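Speaker notes – Noemí Alvarado
Touring a small company through regional halls
Presenters' forum, 11/12/2019, afternoon session

Start without the slides. Say who I am: production manager with Lendik for the last three tours, stage manager before that. I don't direct and I don't choose the plays. My job begins once somebody else has decided what we're doing and where.

The show I'll use all the way through is Manole. Two acts, 40 minutes each, four actors, one musician. Dorin Tudose directed. It comes from the old ballad about the mason whose walls fall down every night until he bricks his wife into them. Most of the room won't know the story, so tell it in three sentences and move on.

SLIDE 2

The wall. Dorin wanted a wall that goes up and comes down in front of the audience, every performance, built by the actors. First design was full height and needed a fly tower. Of the halls on our list, hardly any had one. Several had a ceiling you could touch from a ladder.

We went back to him with a lower wall made of separate pieces the cast could carry. He wasn't happy for a week. Then he saw it in rehearsal in July and began cutting lines, as the building took longer than the text did.

Point to make here: take the hall measurements to the director before the design meeting. We did it afterwards and paid for two sets of drawings.

SLIDE 3

Rehearsing the build. Treat it like a fight call. Every actor has a track, written down, with what they pick up, which hand, where they stand when it's placed. We ran it at half speed before every show, including second shows on the same day.

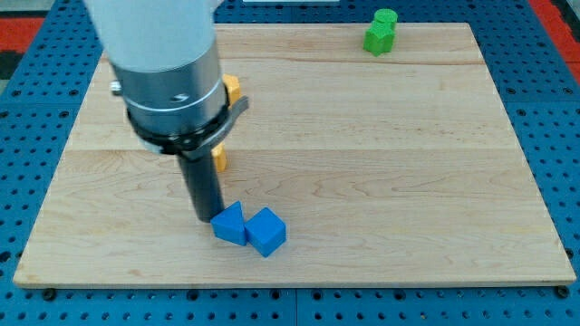 The understudy has to learn all the tracks. We had one understudy for four parts, and she kept them on cards in four colours. If someone asks about her, yes, she went on, in Telten, with an afternoon's notice. The wall was slower that night and the musician repeated a section to cover. The review didn't mention it.

SLIDE 4

Halls. Read out the short list of what to ask on the first phone call:
Width of the narrowest door between the truck and the stage.
Whether the power for the lights is shared with the kitchen.
Who has the keys after ten at night.
Is the floor level. Ask for a photo if they hesitate.

Wusteo story goes here if we're running to time. Floor sloped towards the audience, and the bottom row had to be wedged before every act. Skip it if we started late.

SLIDE 5

Audience numbers. The smallest house was 2, in a storm with the highway closed. We played it. The usual midweek house was 60, and that will look low to anyone from the city. Say clearly that in a town that size it's a good night, and that the hall managers told us so.

Don't get drawn into funding here. It has its own session tomorrow.

SLIDE 6

What we'd change. A second driver. A spare of every piece in the wall, travelling in the truck instead of sitting in the store at home. Supper booked ahead, especially on Sundays, when the pub kitchen shuts at eight.

Dorin would add a longer technical rehearsal in the first venue. I'd agree with him – we had an evening and we needed a day.

Questions. If there are none, ask who in the room runs a hall and get one of them to talk about the worst get-in they've had. Handouts with the phone list are on the table by the door. Laptop goes back to the front desk before five.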